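Ticket 103 — Lerero demo unit, bedroom set, open day preparation
Opened by: Birgit Dreßler
Site: Brarkbridge showroom
Priority: high, visitors on Saturday

Problem: During the rehearsal of the laundry demonstration the right arm stopped two times on the way to the basket. The message on the console was "path limit, arm R". The left arm gave no message. I restarted the controller after each stop and the task continued from the beginning.
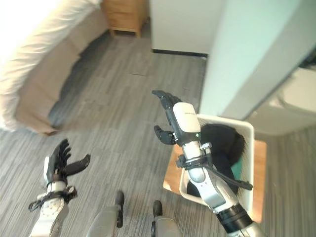 The task file is the same one we used at Seidel in March, and there it ran without a stop. I did not change the speed, it is still at 60 per cent. What is different is the room. The bed here is larger, so the robot must turn more before it reaches for the basket.

Reply, Glenys Quinlan: Please send me stills from the rehearsal and tell me the basket height in the task file. Are the clothes in the start positions from the plan?

Reply, Birgit Dreßler: The height is set to 98 in the file, I have not measured it in the room yet. Stills are attached.

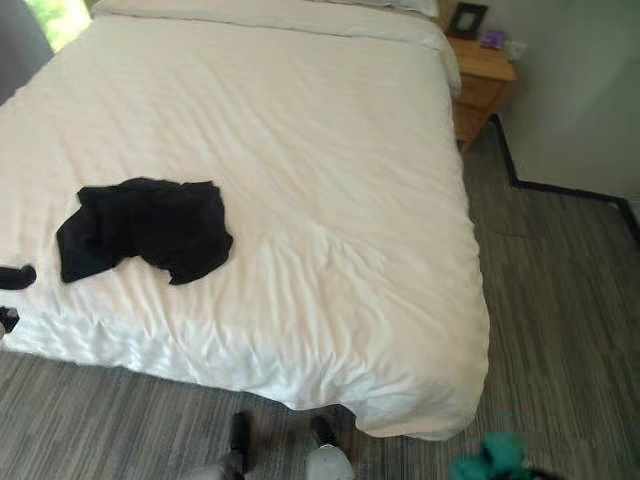

Black garment on the duvet, teal cloth on the carpet.
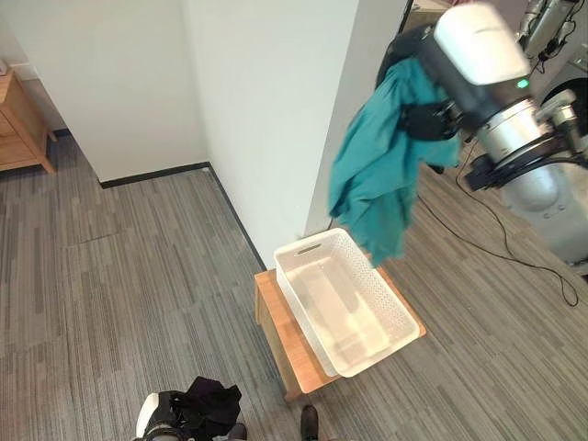
Teal garment in the right gripper, basket on the stool.

Reply, Glenys Quinlan: Thank you. Measure to the rim, with the basket on the stool. I think the file still has the table from Seidel.

Reply, Birgit Dreßler: You were right, it was the table. I corrected the value and made 19 runs this afternoon — one stop only, in run four, with the same message. The wrist view is also attached.
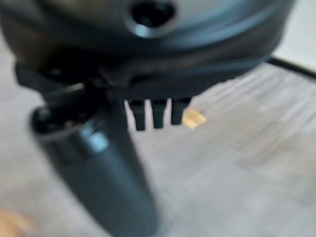 I would like to lower the speed a little for the visitors, but then the demonstration is longer than the time which Brodov gave us. Can you look at the log of run four before Friday evening? The ticket stays open until then.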